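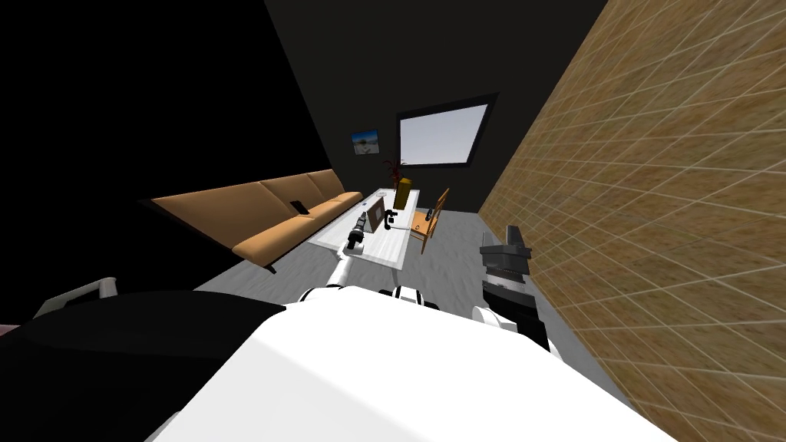
Workshop Tips: Comparing Grippers Before You Buy One

Updated Apr 20, 2023

Most of the mail about the arm pages has been the same question: which gripper should I get for picking up around the house? It depends on your floor, your furniture and what you want lifted, so these are tips for finding out on a computer first. I used Jornedico, with the Josside and Tunska grippers loaded one after the other on the same arm. Any simulator that lets you swap the hand and leave everything else alone will do.

Pick the room before the gripper

Use a room with things at different heights. A coffee table, a sofa seat and a chair seat are plenty to start with. Small dark items are good test objects. A phone lying flat on a cushion is much harder than a vase, and if a hand can manage the phone it will probably manage the rest.

Save the room under a name you won't overwrite. I lost a whole set of runs in December by nudging the table over and saving on top of the old file.

Change one thing at a time

Same arm, same controller, same starting position, same speed. Swap the gripper and nothing else. If you want to try a new controller too, go back to the first gripper and do that as a separate round. It takes longer and the numbers mean something when you're done.

Write the settings at the top of the sheet before you press start:

Gripper name
Opening width at full open
Closing speed
Closing force limit
Camera position
Controller version

Start each run fully open

Send the open command, wait for the hand to stop, then begin. Both grippers will happily start a run half closed if that's how the last one ended, and the first reach is then a miss you'll blame on the camera. Look at the view past the fingers with nothing in the way, just bare floor, before you put an object down.

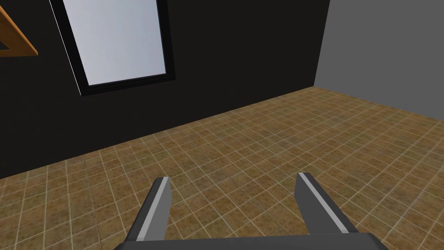

Cúc Văn disagrees with starting open every time, and says a hand in a real kitchen is never reset between jobs, so the test should carry over whatever position the last grasp left it in. Her runs on the Ninh arm go straight from one object to the next – a mug, then a spoon, then the mug again – and she logs the misses along with everything else.

I've since added a carry-over round at the end for that reason. The first round still starts open. If you only have one evening, do the first round.

How many runs

More than 50 per object per gripper before I trust a difference. Below that, a lucky streak looks like a better hand. I did 1,961 across both grippers and all the objects, left running overnight, and the results for the easy objects had settled long before the end. The flat ones hadn't.

On the phone the Tunska got 91 percent and the Josside was well behind. On upright things there was nothing in it. If your house is mostly cups and boxes, buy on price.

Mounting the camera

Put it where it can see both fingertips at full open and fully closed. Check both positions, as a view that's fine open can be blocked by the palm once the fingers come in.
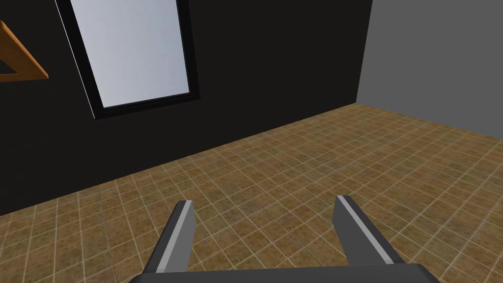
Camera tilt is the setting people forget to write down, and it changes the results more than closing speed does. Lock it and note the angle. For checking it again later, a tiled floor saves a lot of bother: save one view with the fingers open, and next time compare where the grout lines pass through the gap. If they've shifted, the camera or the wrist has moved. I also use the light gray strips on the fingers as a guide to whether both sides are opening evenly, since the dark outer sides are hard to pick out against a dark wall.

Carpet and plain floors give you nothing to line up with. Drop a checkered mat into the room for setup and remove it before the runs.

Keeping the results

One sheet per gripper, one row per run. Put failures in words as well as a number: slipped, missed left, pushed it away, hit the table. "Pushed it away" came up again and again with the Josside on flat objects, and slowing the last part of the approach fixed a good many of those.

Next page: finger pads, and when to replace them.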